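The Last One at the Price

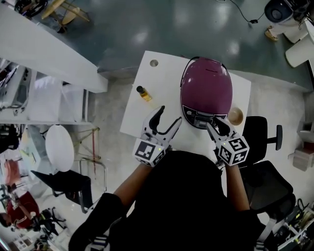
A purple rice cooker on a small white table.

The offer was for the Druvow tablet, 124 dollars, until midnight only. My father read it aloud from the old phone, very slowly, as if it was a letter from a relative.

"The colour is grey," he said. "Is there a charge for grey?"

I said no, grey was free.

He had wanted a tablet from January, when my mother moved to Jovgate for her work and they began to speak each evening on his small cracked screen. He could see only her forehead. More than 800 people had left a comment under the offer and he decided to read them. One man in Niven wrote that the speaker was weak. A woman wrote that her cat had slept on it for 2 years and it was still good.

"A strong machine," my father said.

At ten o'clock he made tea. At eleven he telephoned the Cuadros shop to ask if the midnight was our midnight, but the shop was closed. I put my hand over the button - I wanted to press it for him - and he moved my hand away.

He pressed it at six minutes before twelve. The page turned white, then it said there was one left, then it said thank you.

He called my mother at once, though she was surely sleeping. She answered in the dark.

"Tomorrow I will see your whole face," he told her.

"It takes six days to come," I said.

"In six days," he said, and she laughed, and went to find the lamp.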